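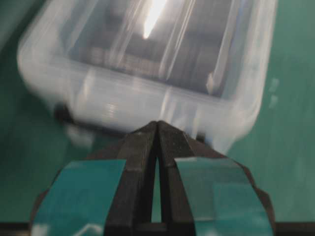 The wrist camera's view of the tub, cell four.

Vernon Sutherland had the arm stopped before the tub reached the edge of the table. He kept his hand on the red button longer than he needed to.

"What count?" he asked.

Jagadeesh Iyer leaned over to the screen. "697."

The run was supposed to go to 2,000. Daludus had written that number into the contract, 2,000 picks with no one touching anything, and Britel would not ship the arms until it was met. The last try had ended at 10. They had blamed a cable for that one and replaced it.

Vernon walked around the guard and looked at the tub. It had moved a hand's width from its tape marks. The gripper had come down short and pushed instead of reaching in, and it had gone on pushing, slowly, as if the tub were not there.

"It should have felt that," Jagadeesh said.

"It should have."

"The force limit is set. I set it myself in January."

"Then read it to me."

Jagadeesh opened the file and scrolled. He was quiet for a while. The fan in the cabinet came on and went off again.

"It's set," he said. "It's set on the old tool. When we put the new fingers on, Gill made a new tool entry, and the new entry has no limit. It's blank."

"Blank meaning zero?"

"Blank meaning it never checks."

Vernon thought about the afternoon before. He had reached in at the end of the shift to straighten the tub with the arm in slow mode, the way they all did, with his left hand flat against the far side. He had not thought of it as a risk. Slow mode was what the limit was for.

He did not say this to Jagadeesh. He took the lock from its hook, put it through the switch and pocketed the key.

"How many cells have the new fingers?" he asked.

"Ours. And both of the ones at Tuvum."

"Are they running?"

Jagadeesh looked at the clock. It was 6:40 in the evening. "They run nights," he said.

Vernon called the Tuvum floor and let it ring. He hung up and called again. On the third try a woman answered, with a radio going behind her, and he told her his name and asked her to stop both arms.

"We're at 2,994," she said. "They've been perfect."

"I know. Stop them anyway, please – and keep everyone's hands out."

She put the phone down on something hard. He heard her footsteps, then a shout, then one motor winding down. He pressed the phone to his ear and waited for the other one.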